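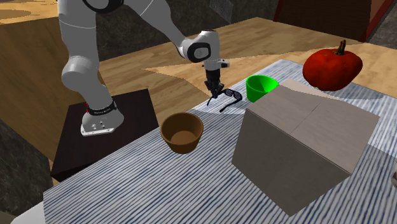
Vlasta Ristić said the old list of novelty days had become too unreliable to plan a homeschool week around, and that families in Wulonthorpe were right to ask for a corrected one before the spring term. The replacement was released on 01/07/2024 by Gollero, the planning calendar used by most home-educating households in the area.

The previous version held 469 entries, among them days for socks, pancakes, hats, backward clothing and reading aloud to a pet. Of these, 53 were found to be duplicates, in most cases the same day entered under two spellings or carried over twice from different printed almanacs. Duplicates have been merged under the older name, with the later name kept as a search term.

The remaining entries have been sorted into fixed-date and floating types. A fixed-date entry falls on the same calendar date each year. A floating entry is set by a rule, such as the second weekday of a kind in a given month, and the old list stored these as plain dates. They were correct in the year they were typed in and wrong in most years after that. The new list stores the rule itself and works out the date when the calendar is opened.

Each entry now also carries a source field. Where the founder or first publisher of a day could be traced, the name is given. Where it could not, the field reads "unverified" and the entry is shown in gray. Unverified days can still be added to a family plan. They are left out of the weekly summary e-mail unless the user turns them on in settings.
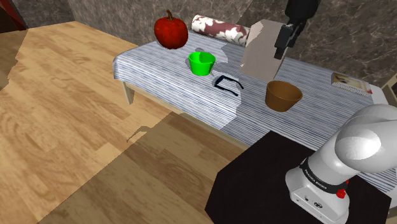 Effect on attendance logs

Parents who keep their attendance records in Furkari will see one change. Until now, an imported novelty day arrived as an all-day event, and Furkari counted any all-day event as a day off from instruction. A family that added a pajama day and then did a normal morning of math and spelling would find the day marked as a holiday in the term report. Several households had noticed the error only when printing their records in November.

Under the new import format, a novelty day arrives as a note attached to the date. It has no start time, no end time and no effect on hours. Events imported before the change are not converted. They must be deleted and imported again, or edited one at a time by switching the event type from "holiday" to "note."

Christos Sotiropoulos, who maintains the import format, advised users to export a backup first. "The edit is safe, but the delete takes any comments with it," he said. "If you typed in what the children read that day, copy it out." He added that the import takes longer on older tablets and should be left to finish with the screen on.

Activity sheets have been changed as well. The sheets, printed by Pavlović, were formerly tied to the date and are now tied to the entry, so a sheet follows its day when a floating date moves. Each is planned for a 40-minute session and rated by reading level. Printed sets cost 50 cents a sheet. The download remains free to calendar users, and sheets bought under the old numbering can be matched to the new one with a table on the last page of the guide.
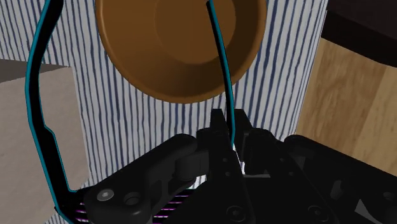 The guide also sets out how new days may be proposed. A proposal needs a name, a date or a rule, a source that can be checked, and one activity that can be done at home with ordinary supplies. Days that exist mainly to sell a single product are not accepted. Days already on the list are not affected by that condition — they stay until the next full review, for which no date has been set.

Users outside the Wulonthorpe area will receive the same list, though local entries such as the library's read-in are hidden by default and can be switched on by region.

Corrections can be sent through the form inside the calendar. Ristić said reports of wrong dates would be handled ahead of requests for new days.

40 shares | 6 comments

Recent items
Library read-in moves to the upstairs room
Winter spelling lists: updated word order
Keeping a portfolio when siblings share a desk
Term report printing: margin settings for letter paper
Secondhand textbook table, dates and drop-off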